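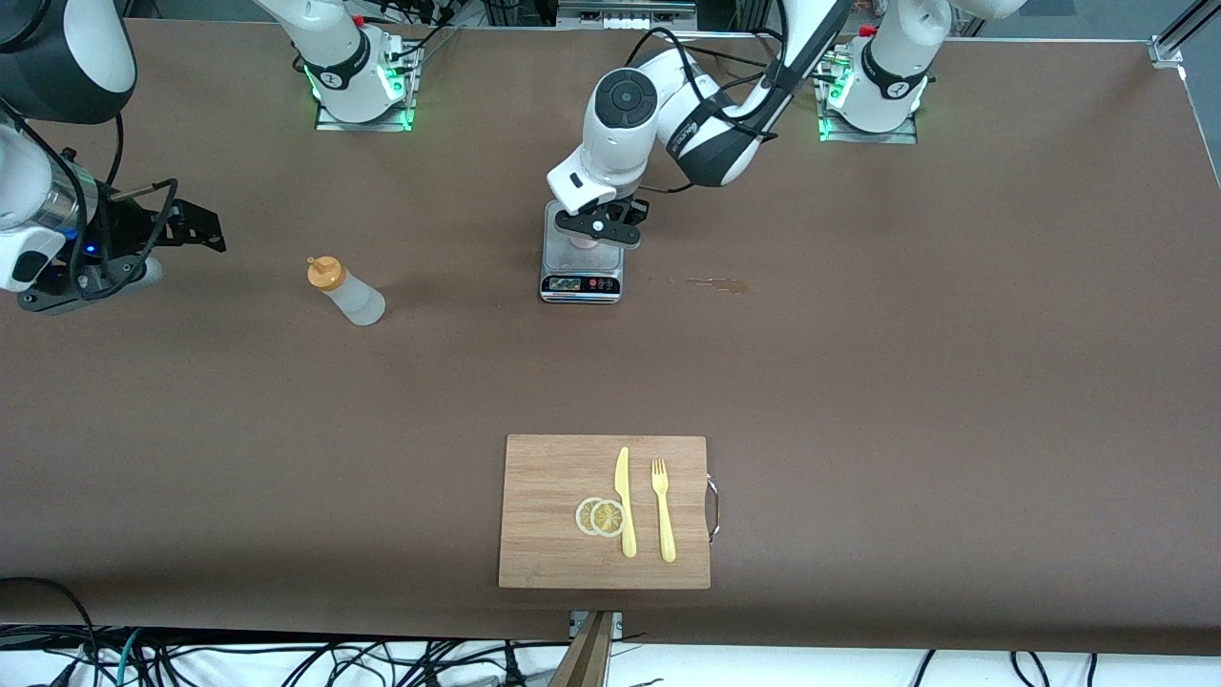
Stesach 2 is a motion planning and control package for two-arm cells, and we have been running it as the main planner since March. The short version of this review is that the planner is good, the perception bridge is adequate, and the tooling needs another release. Our test workload is kitchen handling, which is hard on a collision checker: the left gripper has to come down vertically over the top of a digital scale while the right one sits low over the table next to a squeeze bottle, and both arms are mounted along the same edge. Most planners we tried before this one handled the pair by locking one arm while the other moved. Stesach plans them jointly by default and only falls back to locking when the solver times out.

Planning. The trajectory optimizer takes a cost file per task. Defaults are conservative, with clearance set to 35 mm on every link. That is too much for approaches to small objects, and the first thing to do after installation is override it for the fingers. We use 19 mm on the wrist and a separate contact rule for the fingertips. The override syntax is documented, but the precedence order is not. Lajos Tóth found it by reading the parser: per-link values beat per-task values, and per-task values are silently dropped if the link name is misspelled. A warning would be enough.

Control. The impedance mode is stable and the gains can be changed at runtime without stopping the arm. Handover from position control produces a small step in commanded torque if the payload estimate is stale. Calling the payload update before the switch removes it.

Perception. Object poses come in through a plugin called Lumia. It copes well with rigid items such as the cutting board. Thin flat items are weaker. Two lemon slices that overlap tend to be returned as one segment, and a plastic knife or fork gets a correct yaw but a noisy height. Margit Farkas clamps the height to the supporting surface in a filter after the plugin, and we have kept that in all our task files. Translucent bottles need the depth fill option turned on, which is off by default.

Tooling. The log viewer is slow on long recordings and cannot show both arms' joint plots on one time axis. Replay is deterministic, and that alone saved us a lot of debugging. The command line tools are complete enough that we rarely open the viewer.

Recommended for groups that already write their own cost functions. Single-arm users will get little from it over what they have. Tested on the Linux build only.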